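Colm Breathnach
Okay, long overdue update on the arm! I've been quiet since the middle of August because the shop got hot and I got lazy, but I was back at the bench Wednesday evening and stayed far later than I meant to.

For anyone new, I've been building a small robot arm in the shared workshop, and its name is Mohammed, after the uncle who gave me my first soldering iron (he has been told, and he is thrilled). The only job it has right now is stacking foam cubes. Blue goes on pink.

I spent most of the evening on the gripper fingers. The old ones closed a little crooked and would nudge a cube sideways before they got hold of it, so I reprinted the pair and shimmed the left one -- three tries to get the shim right, and I'm still not in love with it.

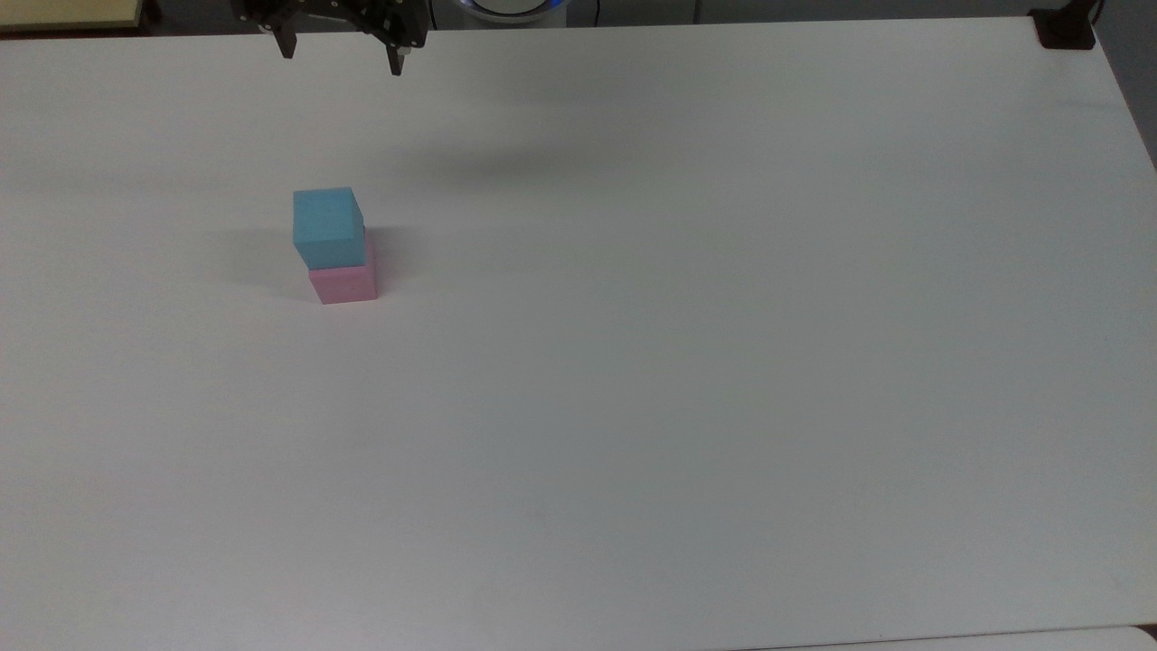

The other thing I changed was the speed on the way down. I had it at 80 percent, which looks great and scares everybody standing nearby. Now it drops to 56 for the last little stretch and I can drink my coffee while it works.

Rosalía Valcárcel, who has the bench by the window, talked me into foam in the first place. I started out with pine blocks and they made such a racket hitting the floor that I think she was mostly protecting her own sanity! Foam is so much kinder to the fingers too, and you can squeeze a bit too hard and get away with it.

Next up is letting it find the cubes by color wherever I set them down. At the moment I type in the positions by hand like it's a player piano. I have more than 400 pictures saved for that and I have sorted maybe a handful of them, so please be patient with me.

Somebody asked about the wiring last time and I never answered, sorry! I'll do a separate post on it once I've tidied up the back of the bench. Might be this weekend, might be after my sister's visit.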